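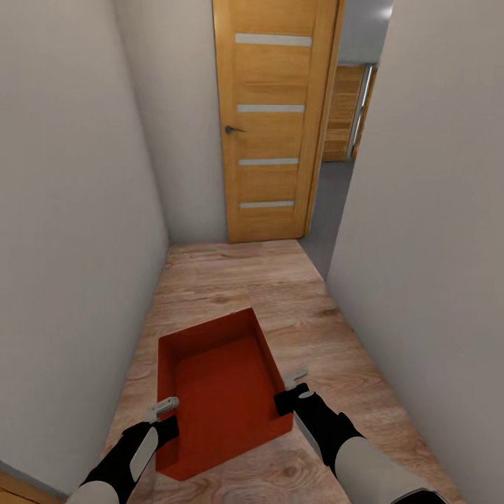 Skindard Cycling Club runs its junior track program from May on, for riders ages 8 and up. On your first night, leave muddy shoes outside and walk down the narrow hallway to the wooden door at the far end. Sign-in is behind it.

Home | Juniors | Track Nights | FAQ

Does my child need a track bike?
No. We lend bikes for the first 3 sessions. After that, most families rent through Orkier.

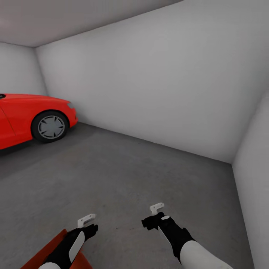

Nokuthula Moodley writes that her son had never ridden without brakes and needed two evenings to stop trying to coast — the coaches kept him on the flat part until he got it.

Can road riders join in?
Yes, if they pass the group riding check. It takes nearly 11 laps.

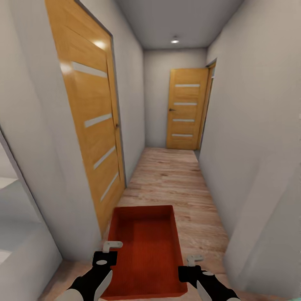

Skindard clubhouse, hallway

What should we bring?
Helmet, gloves, water and a snack. Pedals too, if your child uses clip-in shoes.
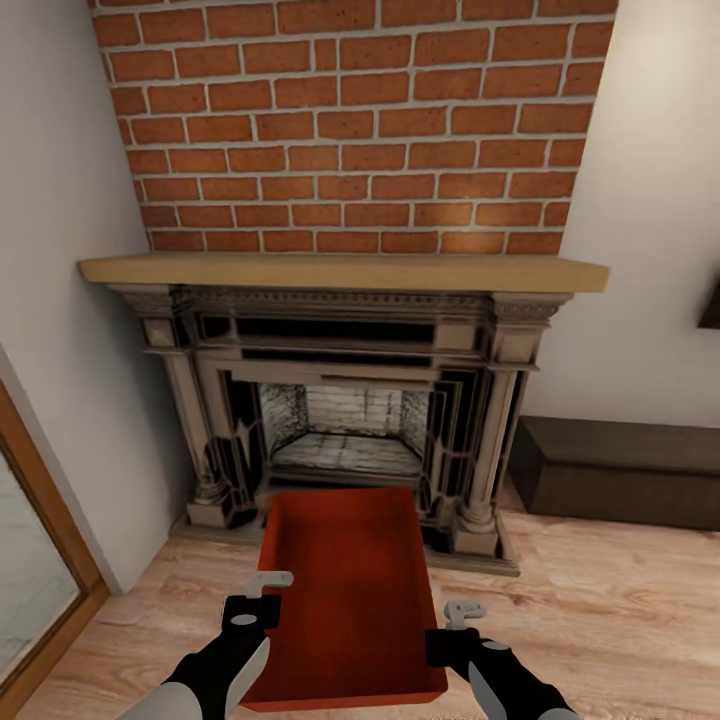
What if it rains?
The track is outdoors, so we cancel. Check your email after 3 p.m.

Sign up for our newsletter for race dates.

Contact | © Skindard Cycling Club | Back to top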